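December
Posted by Euan Lennox, Zernside

We are looking for 13 participants for a study about grip faults in robots that handle paper. The study is made by Zernside together with the Cerard workshop, in our building on Hunstead Road.

In the autumn our paper-handling robot had a fault. The gripper did not open after the release command, and it pulled a stack of sheets and the hand of a colleague who was holding the other side. She had a bruised finger and is well again. We stopped all work with people near the arm and changed the control software. Now we want to learn how quickly a person notices that a gripper is not releasing, and what kind of warning helps.
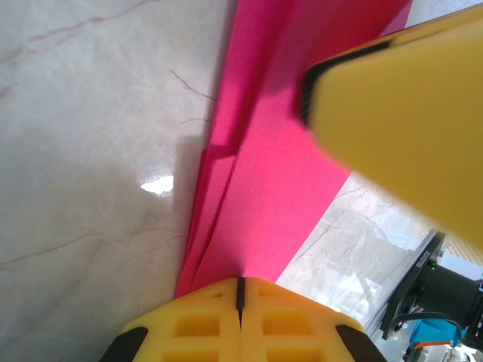 Will I have to put my hands near the gripper?
You will stay behind a clear screen for the whole session and stop the arm with a hand button, and an operator with a second button is always next to you.

One session takes 2 hours, with a break. You will watch the robot move colored paper, press the button when you think something is wrong, and then answer questions from our interviewer, Ms. Ardeleanu. You must be 22 or older and see well, with glasses or without. Experience with robots is not needed. People who worked on the control software can not take part.

We pay 40 per session and your bus ticket. To apply, please write to Euan Lennox at Zernside and tell us if you prefer the morning or the afternoon.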